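Budget for a first arm: what am I forgetting?

I have $2140 left to finish a tabletop pick-and-place setup. The Ladeck gripper quote is $1228. Is the rest really mine to spend, or am I dreaming?
Asked 16 Aug 2022

Bienvenido Castillo
Dreaming. Price the cables. Mine needed a $49 connector that the Wurkari catalog files under "optional," a word they use loosely. Then there's the table, the mat, and stuff for the arm to pick up. I started with a small wooden block. 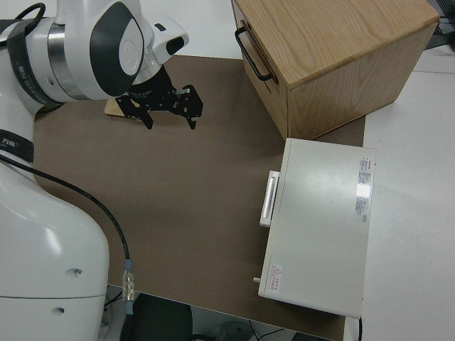 Hold back enough for a second set of fingers, too. I'm on set 2 and still learning.

zaidi_fan
just buy used

Related questions
Grelico or Ladeck for light parts?
Who pays return shipping on a gripper?
Zaidi mounting plates, worth it?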